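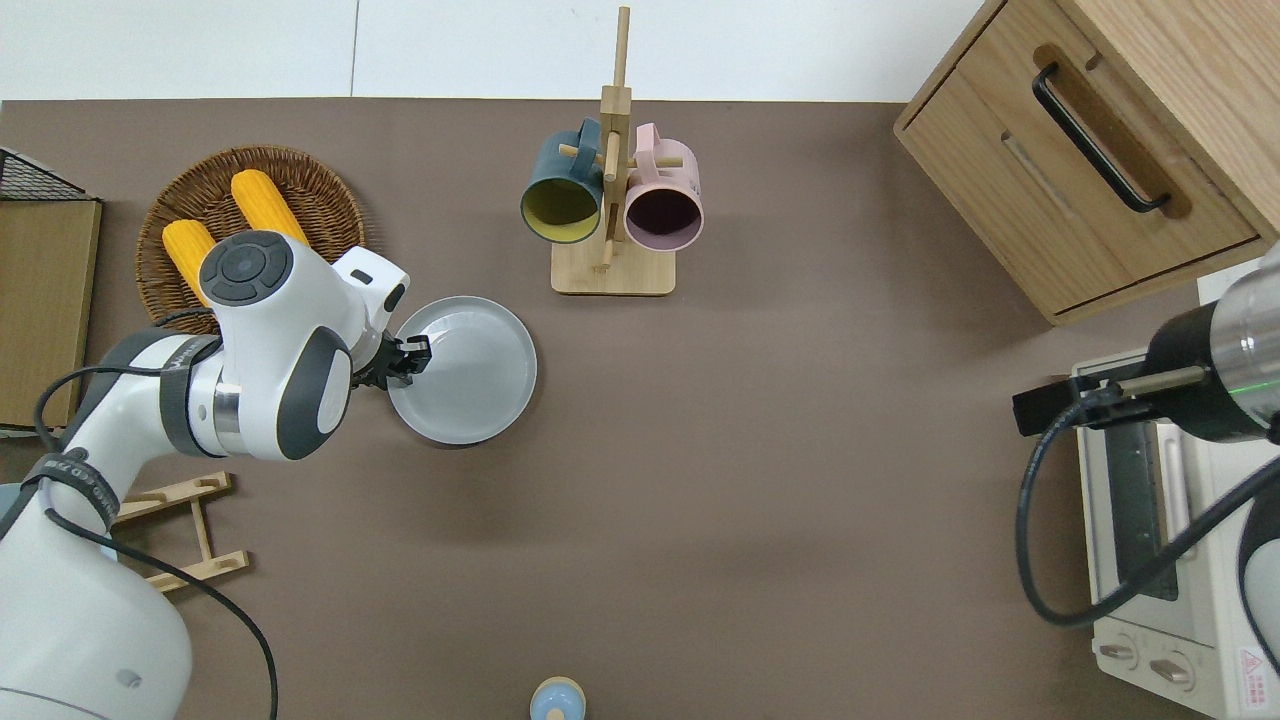
Trilden has paused its table-setting software after a grip fault dropped 3 plates in 160 trials. The gripper would clamp a plate by the rim, as it's meant to, then stop reporting that it had one. The arm, believing itself idle, opened its fingers.

"It was very calm about it," said test lead Pacita Bañez. There were no injuries, crockery aside.
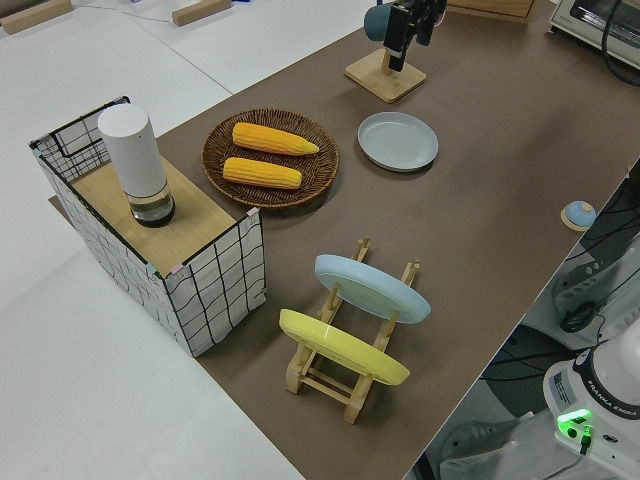
What Happens Next

A revised force check must pass 1,000 lifts before plate work resumes in November. Customers should keep hands clear of the arms and stay on the previous release.
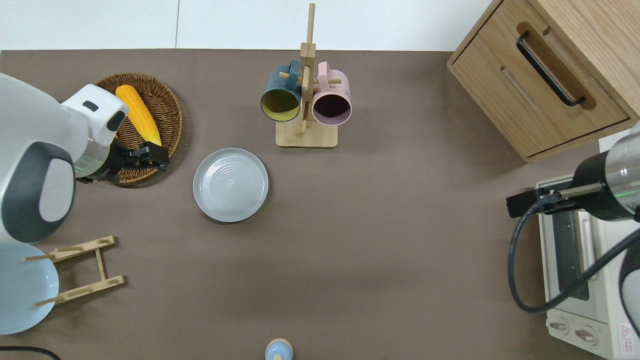

Gripper at the rim of the corn basket. Photo: Trilden

Contact: Devendra Solanki, Trilden press office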